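Notebook, handheld demos, food packing task
Saturday, October, start 9:40

Carried on with the three-package set from last time. Seraina Eder on the grippers, me on the recording desk, Josefina Escobar checking episodes as they came off the disk.
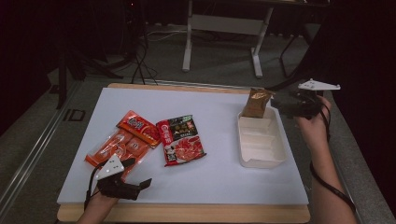 Task as written on the sheet: pick up each package and place it in the white container, any order, then bring both grippers back to rest over the board. Either hand may pick. The other hand may steady the container but not lift it. We don't score neatness yet.

Target for this task is 4,000 episodes. We came in with 1,127 usable ones.

Sausage bag. This is the slow one. Seraina gets a good hold at the lower end of the bag and a poor one near the middle, where the links slide apart under the jaws and the plastic goes tight. Asked her to stay with the lower end for the first block and then vary it. If every demo grasps the same spot the policy will learn that spot and nothing else, and we had that problem with the Brosto pouches in the spring. Bag angle on the board to be changed every episode. She was leaving it diagonal most of the time out of habit, so I started calling the angle out before each take.

Red-and-white snack packet. No trouble. Picks from either long side. A few drops when the jaws closed on only the top seam. Kept the drops where she recovered within the same episode, tagged "regrasp". Threw out the ones where she put a gripper down and fixed it by hand.

Brown paper pouch. Light, tips over easily. I had been starting some episodes with it already at the container, leaning on the far rim, so that we get partial starts as well as full ones. Josefina asked whether those count as complete if the pouch never goes flat inside. Decision for now: it has to end with its base inside the container. Wrote this on the task sheet. Older episodes need a pass to check for it, not done yet.

Tracking. Lost the left marker plate 5 times in the first hour. Every time it was the same motion: left wrist rolled inward to reach across the board, plate turned away from the cameras. Right plate was fine throughout. Options are to add a camera lower down on the left or to tell the operator to keep the roll small. Went with the second for today. I don't like it much, it makes the reach look stiff, but moving a camera means recalibrating and that costs the morning.

Also the left cable. When it runs straight down off the gripper it pulls a little at full reach. Seraina says she feels it and compensates without thinking. That compensation will be in the data. Tried giving it more slack and she said it was better. Leave it that way.

10:50 Gripper width signal on the right hand reading nonzero when fully closed. Re-zeroed, repeated two episodes, looks right. Did not go back over the earlier block. Josefina will plot closed width per episode and see where the drift begins.

11:30 Short break, then swapped. Josefina on the grippers, Seraina checking. Josefina is faster and uses the right hand for nearly everything. Good to have both styles, but the left hand in her episodes mostly hovers. Asked her to do every third pick with the left.

12:45 Stopped. Replay of four episodes on the Pfister arms, open loop, container and packages set by eye. Two went through. One missed the snack packet by a finger's width, one pushed the sausage bag along the board without closing on it. Replays are only a check on the calibration, so I'm not reading much into this. The miss and the push were both on the left arm. Look at the left hand-eye transform before anything else on Monday's list.

To do:
- low camera on the left, work out where a stand could go
- pass over old episodes for the pouch rule
- closed width plot (Josefina)
- ask Cumidport if the first training run can start at 3,000 episodes instead of waiting for the full set
- new sausage bag, same kind, before the seal on this one gives
- rename the folder, "kostum_pack_b" and "Kostum_pack_B" both exist and the sync script treats them as two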